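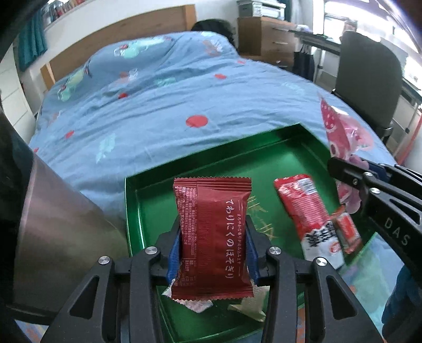 Chaimae 说床上摆托盘吃零食的人迟早招蚂蚁，搬到哪层楼都一样，她上一个房子就是这么完的。

行。那就说说床上吃零食这件事吧，反正我今天早上起来腰底下硌着渣，正有气

先声明我不戒。冬天暖气就那个德行，被窝外面没法待人。戒不了的，别劝

但是可以管。管了一个多月了，有些办法管用有些纯属折腾，想到哪写到哪，一会儿还得出门

———

托盘是第一位的。绿的，铁皮那种，浅浅一个，边是翘起来的。就图那个边

之前用的是木头托盘，没边，翻个身东西全滑下去。再之前直接铺毛巾，毛巾那个更离谱，渣全钻到毛圈里，抖都抖不出来，洗完一摸还有

铁的好在一擦就完。湿纸巾抹一圈，走人

缺点：凉。贴到腿上那一下真的会叫出来

还有缺点：响。半夜摸一颗糖，当啷一声，隔壁 Tapio Valtonen 第二天早上在厨房问我昨晚是不是在修自行车

———

被罩的问题。浅蓝底，红点点，还有小叶子和卡通小人，我当初买就觉得花的耐脏

错。浅蓝底上掉辣油你试试。花归花，油点子是油点子，圈一晕开跟那个红点完全不是一个红

深色也不行，深色显白渣，饼干屑、糖粉、薯片盐，跟下雪似的

所以没有正确颜色，只有勤抖

抖被子去阳台抖，别在屋里抖！！我在屋里抖过，等于给地毯喂饭

———

包装的事单说

撕口的时候别把那个小角整个撕下来。就留一点连着。撕下来的小角是全屋最难找的东西，床缝、袖口、头发里，我在羽绒服帽子里找到过

托盘里现在还是会有，红白的一团，浅色的一小条，吃完随手一揉就搁那儿了。我的规矩是可以揉，可以搁，但必须搁在托盘里，出了托盘算违规

违规了怎样？不怎样。自己生一会儿气

揉成团比叠好省事但是占地方。Denise Heywood 教我打结，长条的包装捋平了打个结，小小一个。学了，手懒，十次有九次还是揉

———

深红色那包，日文竖着印的大白字，一整面的，旁边密密麻麻小字配料。锯齿封边，哪头都能撕

这种小包最适合床上。一包吃完就完了，没有"剩半袋怎么办"的问题。半袋才是万恶之源，半袋会倒

长的那种红包装就要小心。长的吃着吃着必然从底下漏，你以为到头了，一倒，底下还有一把末子，全在领口

我现在长包装一律横着剪，从中间剪开当碟子。剪刀放床头抽屉，别放床上，这个不用我说吧

有人可能要说倒碗里。试过。碗要洗

———

评论里问大包怎么办的，统一回：大包不许上床

大包在厨房分。周日晚上分，一次20分钟，放着歌就分完了。用的 Skaker 那种夹链小袋，便宜，封口第三次开始就不太行了，但一周够用

咸的甜的分开。不分开的话糖会有一股海苔味，吃一次你就记住了

巧克力别进被窝，别，我不展开讲了，那条床单已经不在了

坚果可以，去壳的。带壳的瓜子谁在床上嗑谁自己负责

辣条之类油大的，在厨房站着吃完再回来，手洗两遍。一遍不够，手机屏会告诉你

———

毛绒玩具。粉的，白波点，平时就搭在床边上

这东西吸渣能力惊人，真的，比被子强。绒短一点的还能拍掉，绒长的基本就养在里面了

Agustina Huenchumán 说装袋子里撒小苏打晃，晃完放一夜再吸。我晃了，袋口没扎紧，小苏打撒了一走廊，扫了比吸渣还久。袋口扎紧就行的事，怪我自己

吸完确实干净，味道也没了，那个办法给四星

洗衣机也能洗但是干得慢，阴天要命，里头的棉花结坨，捏着跟土豆一样

———

吸尘。床上用的那种手持小的，我那个是 Colow，二手收的，163块，卖家还送了一个不知道接哪儿的头

吸力一般。床缝够用，毛绒玩具勉强，地毯别想

重点是要趁渣还是渣的时候吸。压过一晚上就变粉了，粉吸不起来，往布里走

所以顺序是：托盘先端走——包装全进垃圾桶——枕头拿开——吸床缝——吸被面——出去抖。端托盘这步千万第一个，我有一次先掀的被子，托盘在上面。你们想象一下

声音有点大，过了十点就别开了。Tapio 又要问我修什么

———

垃圾桶位置也有讲究！不是讲究，就是懒的科学

桶离床一臂远，包装就进桶。离床两步远，包装就进被窝。我测过很多次了，两步就是过不去的坎

现在用的是带盖脚踩的，躺着够不着脚踏，等于没盖。在考虑换个敞口的。敞口又招虫，Chaimae 又要说我

说到虫。蚂蚁目前没有。Cavbridge 这边老房子多，楼下那家春天有过，从窗框进来的，一条线。他们家倒是不在床上吃东西，所以 Chaimae 的理论我保留意见

但是听完那晚我还是起来把托盘擦了

———

床头板。浅色木头的，顶上那条边绝对别放吃的

会掉到床和墙中间去。那个缝我胳膊伸不进去，要把床拉出来，床拉出来地上就有划痕，划痕押金就没了，一块饼干引发的血案

上个月拉过一次，五月大扫除本来排在后头的，为了一颗掉下去的薄荷糖提前了。糖没找到。找到一只袜子，Tóth 面包店的纸袋，还有我以为丢了的耳机

纸袋里还有东西。不说了

———

补一个喝的。床上不喝有颜色的，只喝水，带盖的杯子，没了

茶也是有颜色的。问的人你自己想想

吸管杯躺着喝会漏，从气孔漏，漏到耳朵里那种

———

刚有人问卡路里。我不知道，别问我，我这条串从头到尾没聊健康。下床走到厨房分零食也算运动吧，一天2000步有的

还有人问托盘哪买的，底上有一点黄的字，颜色很浅，字我就不费劲认了。旧货摊子上翻翻，这种铁托盘总有。挑的时候摸一下边，卷边要顺手，割手的不要。平放推一下，晃的也不要，床本来就是软的，托盘再不平就没法放东西了

新的我看过，好看是好看，边太矮。买之前放一颗圆的糖上去歪一歪，滚出来的一律不要

店员看你就看你

———

放哪儿：别放肚子上，喘气会动。别放腿上，凉，前面说过。放被子上靠近膝盖外侧，被子先拍平，拍出一个坑来，托盘坐进去

两个人一起的话放中间偏下。谁翻身谁先喊一声。"我翻了啊"，就这句，省很多事

睡前必须端走。困死也端走。我放床头柜底下，早上脚一下来踢一脚，全家都醒，那是另一个问题

想换个地方放，门后面？挂起来？托盘没孔。有办法的说一声

———

再补，前面忘了：湿纸巾别买香的，擦完托盘再放吃的，全是那个味，海苔吃出柔软剂来

擦完晾一下再用。不晾的话小包底下会粘住，撕起来刺啦一声，印的颜色还会蹭到盘子上一点

红包装尤其。白的没事

———

被罩多久换一次：一周。本来两周，自从认真看了一眼之后一周

换的时候里外翻过来，四个角抠一遍，角里有东西的，一定有。别直接扔洗衣机，饼干渣泡了水糊在滤网上，那个滤网我清了半个下午，手指甲都是面糊

油点先点洗洁精，搓，放一会再洗。热水看标签，别学我

甩干之前掏一下口袋。睡衣有口袋的人懂得都懂，糖纸进去是一张出来是一百张

———

Denise 刚看到了，回我说她的办法是把零食放在客厅，人去客厅吃

谢谢 Denise

不采纳

———

来不及了要出门，总结就几个字：浅托盘，小包装，桶近点，出去抖

回来再答。问巧克力那条床单的，不答

———

回来了，补两条就睡

一，有人说用烤盘代替托盘。可以的，边够高，就是底下有油垢的别上床，自己翻过来看看

二，有人说铺一次性桌布。塑料的，一动哗啦哗啦，跟睡在购物袋里一样，试过一晚，没有第二晚

三（说好两条的），还有问夏天怎么办，夏天不盖被子渣直接粘腿上。夏天我在阳台吃

今天托盘擦了。床缝吸了。抖的时候风往屋里吹，等于白抖，明天再来一遍吧

相关推荐
手持吸尘器二手避坑，附送的头到底接哪儿
周日分装清单：咸的甜的怎么分
毛绒玩具阴天怎么晾
旧货摊上的铁托盘，摸边就知道
合租厨房的柜子怎么划地盘
被罩油点急救（洗洁精版）
老房子窗框进蚂蚁，先堵哪里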